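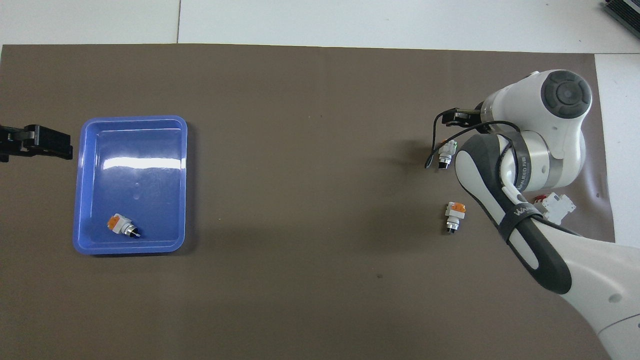
Wendy Furnival
@wendyfurnival · Wednesday

Spent my lunch hour test driving a Trernetti wagon, a car I had never seen on a road until I was sitting in one. Thread.

First, yes, it's a real brand. I asked the salesman where they're built and he told me about the cupholders.

The one I drove was the Eltunano, which is the long one. There's also a short one. I couldn't tell you what the short one is called because the badge had been put on the floor model a little crooked and I got distracted.

Now the drive. The first 3 miles were through the road work by Stubbs Tire, so I can report that it idles beautifully.

Then we got on the highway and it went up to 65 without any fuss. The engine makes a noise like someone clearing their throat in a library. I've owned louder blenders.

Steering is light. Parking lot light. My mother would love it. My mother also drives with her seat so far forward she could honk with her chin, so take that how you like.

Seats: good. Better than my couch, if I'm being fair to the car and unkind to the couch.

The back seat fits 2 adults or one of my sons with his legs the way he sits.

The touchscreen wanted me to make an account before it would show me the radio. I am 2 payments away from owning my current car outright, and its radio has a knob.

Salesman asked what I'm driving now. I said a Nellell. He made the face a dentist makes.

For those too young to remember, Nellell made a perfectly decent sedan and then stopped, and took all the door handles with them. I've been ordering mine from a guy in Ohio. He sends a nice note.

Which is my one real worry about buying from a small brand. The car is fine! The car is nice, even. But I've been on the wrong end of this before, and I'd like to know who is going to sell me a mirror in ten years.

I asked about parts. He said they have a warehouse. I asked where. He said it was a very good question and went to get me a brochure.

The brochure is mostly a woman looking at a lake.

Price is decent, and they'll come down if you stand near the exit. I got them to throw in floor mats without saying a word, just by looking for my keys.

Haven't decided. Going back in July when the new ones come in, supposedly in green. If anybody out there has put real miles on an Eltunano, please tell me what fell off first.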